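By Sorcha Moncrieff
March, 9:40 a.m.

Vekbridge says its drama "Skuvska" is based on a true story. How much of it is true is anyone's guess. The 104-minute film follows two brothers who walk home across a frozen border.

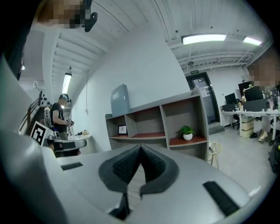 Director Quang Mai says he spent five years on the script. He won't say who the brothers were, and the studio has shown no records.

2 comments

Didenko: So it's made up, then.

Wanstead: Trailer looked good. I'll wait for streaming.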